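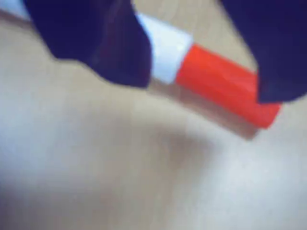
Why does a marker have a cap?

Take a marker from your pencil case and pull off the cap. Now smell the tip, but only a little. Inside the marker there is a soft stick, like a long thin sponge. It is full of ink. The ink is color mixed with a liquid, and this liquid likes to go away into the air. We call this evaporation. It is the same thing that happens to a puddle in June.

When the cap is on, the air cannot come to the tip. When you forget the cap, the liquid leaves and the color stays behind, hard and dry. Then the marker writes only gray scratches, or nothing.

Why is a marker round like a tube? A round tube is nice to hold, and the long sponge fits well inside. But a round thing also likes to roll.

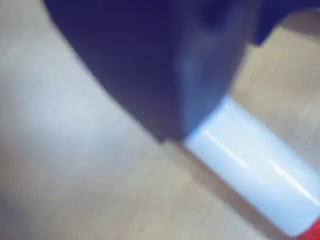

On a flat table it can roll a long way if you push it. Some markers have a small bump on the cap to stop this.

Try it at home! You need 2 old markers of the same color. Close one and leave the other open for 6 hours. Then draw a line with each one and compare. Ask an adult first, because the open one may not write again.

A question for you from Hildegard Kasten: do you hear a small click when you close the cap? Listen for it. The click tells you the cap is really shut.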